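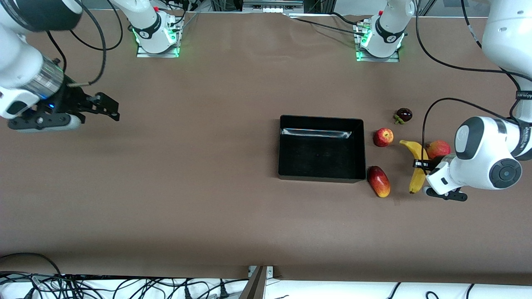 4.2 Dual booting as a waiting room

Participants who kept a second operating system on the same disk told us they did so for safety. Our logs suggest they did so for the printer. Of the 23 people in the Standgate cohort, most went back to the old system at least once in the first month, and the reason given in the diary was very often a printer, a scanner, or a tax form that would open in one program and no other. Games came up less than we had expected, although the people who mentioned games did so at length.

We define a switch as complete when a participant has gone 90 days without booting the previous system. The definition is crude. One participant met it by forgetting the password to the old partition, and we counted that as a success after some discussion. Another had removed the partition on the first evening, by accident, and was by our measure the most committed user in the study.

The Nandora cohort was given machines with a single system installed and no route back short of a reinstall. We had assumed this group would complain more. They complained earlier, and mostly about fonts. By the sixth week their diary entries had grown short, and several were a single word. We coded "fine" as neutral, after Agarwal (2019), who warns against reading it as praise.

4.3 The terminal and how people met it

Earlier work treats the first use of the command line as a threshold that the user crosses knowingly. Our participants mostly crossed it by pasting. The usual pattern was a search, a forum thread of uncertain age, and a command copied whole, including in two cases the dollar sign at the front. Figure 3 plots commands per session against week of use. The early spike is almost entirely package installation, and the smaller one that follows is almost entirely package removal.

Figure 3. Terminal commands per session by week, both cohorts. Sessions with more than 600 commands were left out; all of them came from one participant who had discovered loops.

What people typed later in the study was more varied and harder to sort. We used the Wonden scheme, which divides commands into 6 categories, the last of which is "other." It held up well, in the sense that "other" was the largest. Updating the system was the only task that nearly everyone ended up doing by hand, even on desktops that offered a perfectly good button for it. When asked why, participants said it was faster. The timing data do not support this. We did not press the point, and one of the authors does the same thing.

4.4 Changing distributions

Replacing one distribution with another was common in August, when both groups had time off, and rare afterward. The move seldom fixed the problem that prompted it. Wireless trouble in particular traveled well. Participants nonetheless rated the new system higher in the week after a change, and this held even for the person who had reinstalled the same one.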